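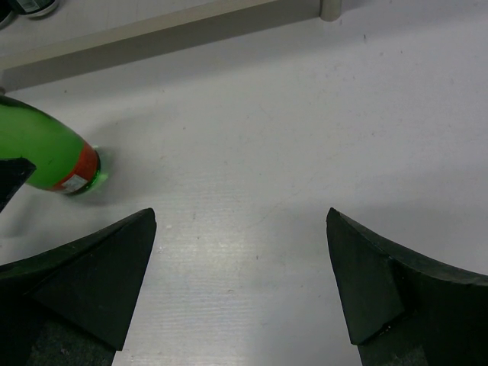 Speaker notes: small-format shelving for drinks
Rahel Oberholzer, Ciramgate

Slide 1. Scope
Introduce self and Regula Lehner, who ran the storage trial at Uritham. The talk covers tabletop units only. Floor racks go to the December session.

Slide 2. Cans and bottles
Cans stand upright on a flat board and need no divider. Two can sit side by side with a narrow gap and still be picked up singly. Bottles laid down need more depth than people allow for, and the neck tends to overhang. Mention labels: a sticker near the base of a bottle is hard to read once it is on a shelf.
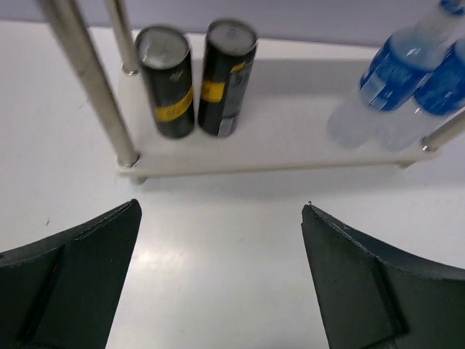
Load at Uritham was 2,000 g per board, placed toward the middle. Clearance is measured from board to board, poles excluded. Pause for questions on clearance; Moser will ask about tall bottles.

Slide 3. The unit
Points to cover:

1. Two tiers, white wood-grain boards, chrome poles. Collars set the height of the lower board, so check that all of them are level before loading.

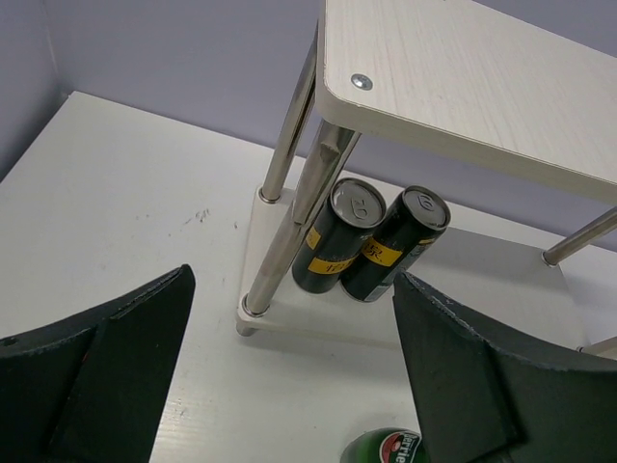 2. Pole joints. Hand-tighten, load the lower board first, then check again.

3. Board width. The Palalik drawing gives 358 mm. Measure your own table before ordering.

Slide 4. Handover
Regula takes the cleaning section, 3 minutes. Spare collars are on the side table.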